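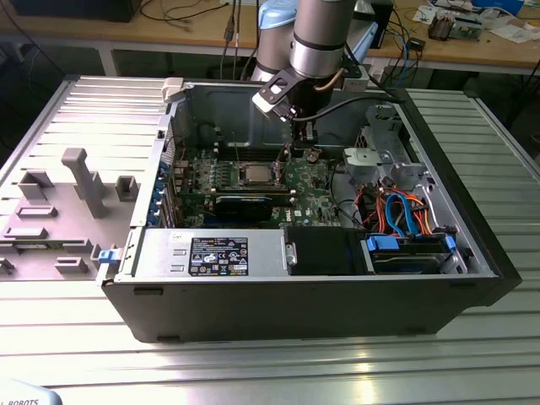

Figure 7. Approach pose over an open tower, side panel laid flat to the left of the case.

7. Tuning the approach planner for open-case work

Read section 6 first. If the hand-eye calibration is bad, nothing in this section will save you, and the planner will still report success. It reports success when it has reached the pose it was told to reach. Whether that pose is anywhere near the part you wanted is a separate matter.

The default profile that ships with Fornuter was written for bin picking. It treats a PC case as a box with some noise in it. Do not run it over a motherboard.

7.1 Load the case model

1. Put the tower on its side on the table with the open face up. Lay the side panel flat, clear of the arm.
2. In the Scene tab, choose Import and pick the chassis file. Use the one with the drive cage. The simplified file leaves the cage out and plans run straight through it.
3. Run Align. Accept the result only if the overlay sits on the rim of the case on all four sides. The score beside it is not worth much. Ragnvald Berge got a very good score with the model turned end for end.
4. Add cables by hand as a keep-out volume. The Gravier segmentation module is supposed to find them. It finds the orange and red ones fairly well and tends to merge the black ones into the chassis.

Note: The removed panel needs its own object in the scene. Its brackets and tabs stand up from the flat surface, and a plain rectangle doesn't cover them.

7.2 Set the limits

1. Set approach speed to 7 percent. The slider goes to 100. Ignore it.
2. Set clearance to 2 mm above the tallest component under the path. The auto setting uses the average height of the region, a poor idea anywhere near a memory slot.
3. Set the planning timeout to 1000 ms. Longer timeouts give you stranger paths. We have not seen them give better ones.
4. Turn Smooth Path off for the last segment. Smoothing is applied after the collision check in this release, so the path you get has not been checked.
5. Attach the gripper cable to the tool model as a flexible link. If you skip this step the planner believes the cable does not exist.

CAUTION: Disconnect the tower from mains power before any motion inside the case. The software has a "board safe" check box. It is a check box. It is not connected to anything.

7.3 Dry run

1. Select Simulate and play the full path at least twice. Stochastic planners give a different answer each time, and one clean path tells you about one path.
2. Raise the target by 200 mm and run on the real arm with a hand on the stop button.
3. Compare the wrist angle on the screen with the wrist angle in front of you. If they differ visibly, go back to section 6.
4. Lower the target in small moves. Keep watching the side of the gripper nearest the drive cage; the fingertips are usually fine.
5. Save the profile under a new name. Overwriting the default will be undone by the next update, without a message.
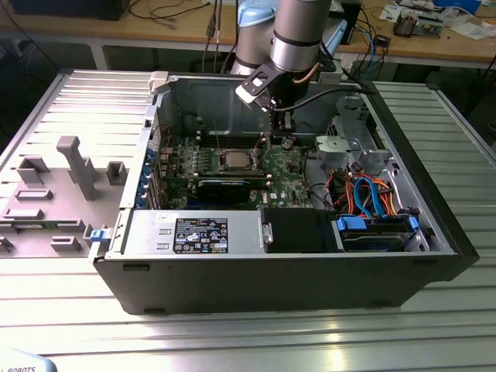
7.4 When the planner says no

"No valid path" (code P-14). Usually true. The keep-out volume for the cables is often drawn too large. Shrink it before you touch the clearance.

"Target in collision" (P-17). The model has slipped. Run Align again. Clearing the scene and starting over is quicker than nudging it.

"Path found, low confidence" (P-22). Treat as a failure. The release notes call this a minor advisory, and Elvia Hinojosa has asked Clelteck what the confidence is measured against. There was no answer as of November.

No message, arm does not move. The controller has dropped the session. Restart the bridge, then the planner, in that order.

7.5 Learned approach (beta)

The menu also offers a learned approach policy. Leave it off unless you are logging for your own tests. It skips the clearance setting from 7.2 and does not say so in the interface. We will document it once we can repeat its results.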